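Fletmont Wetland Re-wetting: progress report to the Bristavum fund
Reporting period: May to 2026-10-21

1. Work on the ground
Nine peat dams were built across the main drain at Fletmont, using timber supplied by Brinkmann. The drain now holds water along 391 metres of its length. Two dams at the Eltport end leaked at the left bank and were re-keyed with clay. Both will be checked again after the first heavy rain.

2. Planting
A total of 549 sedge plugs went in along the upper margin. Losses to grazing were noted on the northern side, where the fence was finished late. The budget allows for up to 2,000 further plugs next season – the order has not yet been placed.
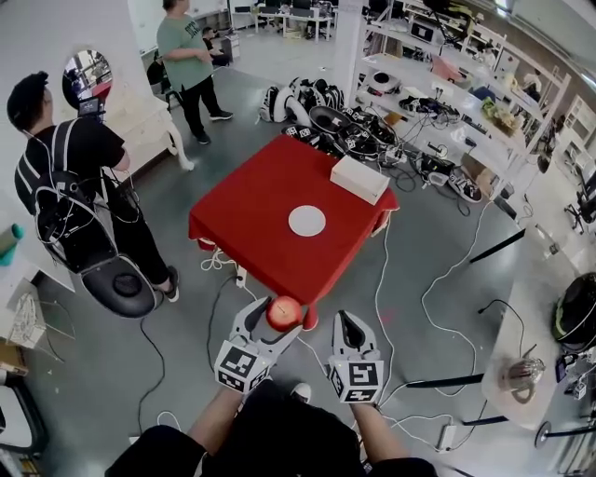 3. Water levels
Dipwells are read every fortnight. Levels in the upper compartment rose over the period and were steady at the last reading. The lower compartment still drops quickly in dry spells, and an old field drain is suspected. A trial trench is planned at right angles to the track.

4. Spending
Timber and plant hire came in under budget. Fencing went over because of the extra gate at Eltport. We ask to move the underspend to the fencing line – no change to the total grant is sought.

5. Next period
Trial trench and drain blocking, lower compartment
Repairs to the northern fence
Plug order to be placed once the fence is stock-proof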